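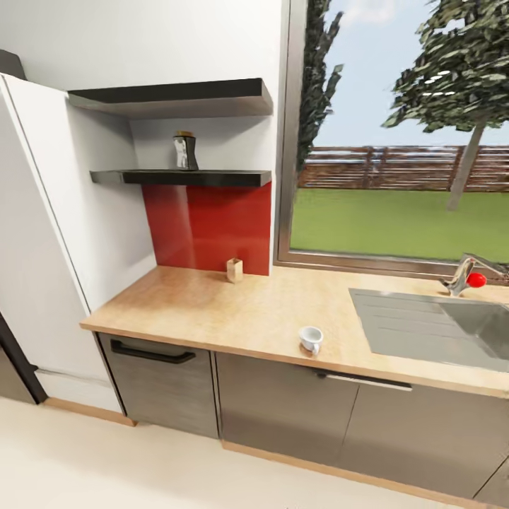

Kitchen work triangle

The kitchen work triangle is a rule of thumb in home design that links the sink, the stove and the refrigerator by three imaginary lines. Supporters claim that a kitchen whose lines are neither too long nor too short saves steps for the cook. The claim is repeated in most planning guides, though evidence for it is thinner than its popularity suggests.

Origins

The idea is usually traced to American time-and-motion studies of the first half of the twentieth century, when methods used to study factory work were applied to housework. Those studies generally assumed one person cooking alone in a closed room. Later handbooks kept the triangle and often dropped the assumption.

Usual limits

Guides commonly ask that each side measure between four and nine feet, and that the three sides together come to no more than 26 feet. Few explain how the limits were reached. They are easy to check on a floor plan, which may account for some of their appeal to builders.

Criticism

Critics say the triangle leaves out the counter, where much of the work of preparing a meal takes place. It also gives the refrigerator the same weight as the sink, although a cook may open the first twice and use the second constantly. Microwaves and dishwashers have no place in the scheme. In a one-wall kitchen there is no triangle at all, and guides tend to respond by stretching the term.

The designer Fung-ping Man has called the rule "a drawing habit" and prefers to plan by zones for storage, washing and cooking. Zone planning has doubters of its own. In an essay dated February 2021, Kai-wen Mak argued that zones are drawn so loosely that almost any layout can be said to follow them.

Commercial use

The cabinet maker Stasholm advertised a layout said to save its owners 3000 steps a week. The company did not publish its method, and the figure appears to rest on a trial in 19 homes. A rival, Gralcombe, made a similar claim without giving a number.

See also

Galley kitchen
Kitchen island
Time and motion study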